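6/3/18

**Cernar opens textile sorting and folding room at its Sturkov site**

Cernar has opened a dedicated room for the sorting, folding and packing of used textiles at its Sturkov site. The room handles garments, bags and household fabrics collected through the Skakix take-back program and has a planned capacity of 3000 pieces per week.

The site occupies a former weaving mill built in 1885. Work on the ground floor began in February and covered new lighting, carpeted flooring and the installation of wooden work tables. The tables were supplied by Lenz.

Incoming pieces are laid out one or two at a time. Each piece is checked for stains, open seams and missing hardware, then folded flat to a standard width. Pieces with eyelets, straps or bands are folded so that these parts stay on the outside and can be checked again before packing. Finished stacks go into cartons of 50.

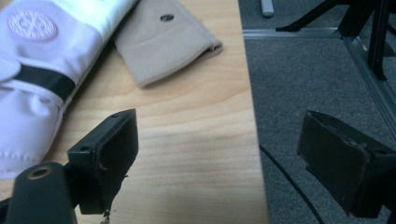 *White and beige fabric items on a wooden table top. The beige piece is folded flat, with a small dark eyelet near its upper edge.*

"Fold width decides how many pieces fit in a carton," said Jamila Howlader, head of textile operations at Cernar. "We tested several methods on mixed fabrics and kept the one that left the fewest hard creases after storage."

Sorting follows three grades. Grade 1 covers pieces suitable for direct resale. Grade 2 covers pieces that need minor repair – usually a seam or a fastener. Grade 3 is passed on for fiber recovery. Printed pieces are graded on the condition of the fabric and the print separately, and the lower result applies.

"Light-colored fabrics take longer to grade than dark ones," said Malte Mühlbauer, site manager at Sturkov. "The new lighting was specified with that in mind."

The room is in operation on a single shift. A second row of tables is planned once the packing area has been extended. Folding instructions and the grading sheet are available to Skakix collection partners on request from the Cernar press office.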